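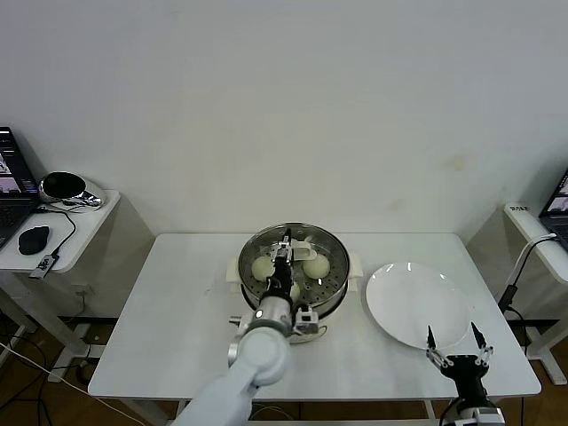

About the Lestmont Manipulation Lab

The Lestmont Manipulation Lab is the teaching and demonstration site of Wunik, a company that builds control software for two-arm robots. The lab opened in August with 4 full-time staff and now shares a building with the Benavides technical school, whose second-year automation students take their practical module here.

Our work covers bimanual handling of household and kitchen items: lids, plates, pots, soft food. Industrial pick-and-place is taught elsewhere in the Benavides program and is not part of our course.

Open days

The lab holds open days for schools, local employers and members of the public. The most recent took place on 8 February 2023 and drew 381 visitors, admitted in groups of 16. The demonstration was steamed bun transfer, in which buns are moved between an electric steamer and a round plate by a two-arm robot with parallel grippers.
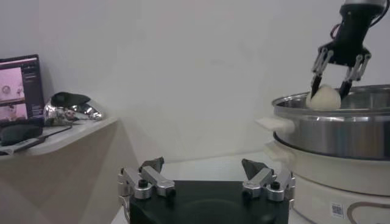

Dough ball held between two gripper fingers at the rim of the steamer pot, seen from the other arm.

Steamed buns were selected because they deform under load. Finger spacing that suits a rigid part will mark the surface of a bun, and a looser grip lets it slip. Bun size also varies within a batch, so a fixed closing width is of limited use. The perforated tray adds a second constraint: fingertips have to stay clear of the holes and of the pot rim on approach.

Visitors may ask for a run to be stopped at any point, and staff will go through the joint readings on a laptop next to the table. Each session lasts roughly 18 minutes, including questions.

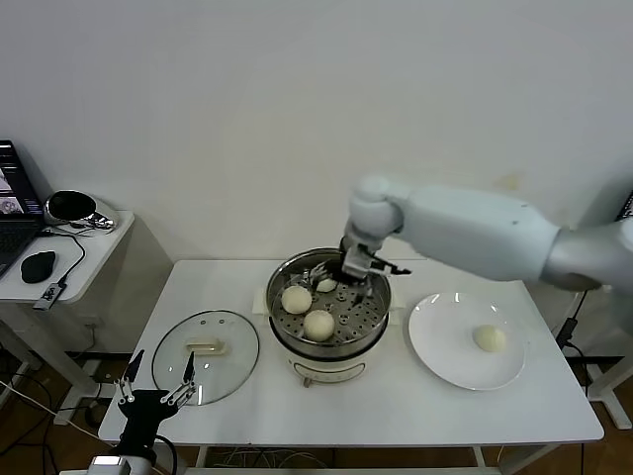 The steamer lid is treated as a separate exercise. Students work on it in the second half of the module, after they have completed tray-to-plate transfer with one arm. Assessment is by written log and a supervised run. Logs must list gripper settings, approach height and the reason for every manual stop.

Equipment and partners

Tables, stands and mounts are made in the school workshop from drawings supplied by Wunik. Bistetti, a catering supplier in the same district, advises on food items and provides the buns. Food used in demonstrations is not served.

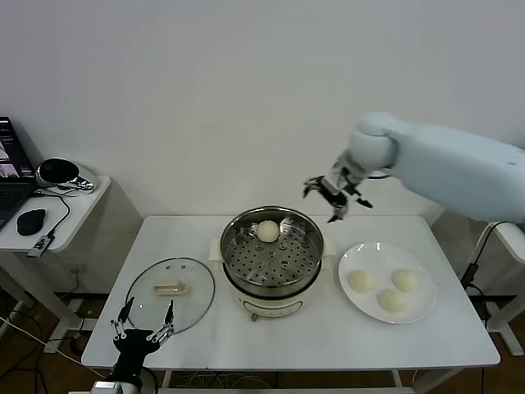

Tray layout is changed between groups so that the start position is different for each run. Layout sheets are kept with the session records and can be requested by teachers who want to repeat the exercise with their own equipment.

Visiting the lab

School groups should book through the Benavides front office. Employers and individual visitors should write to Wunik directly and state whether they wish to see the one-arm or the two-arm exercise. Bags and coats are left at the entrance. Visitors stay behind the floor line while the arms are powered.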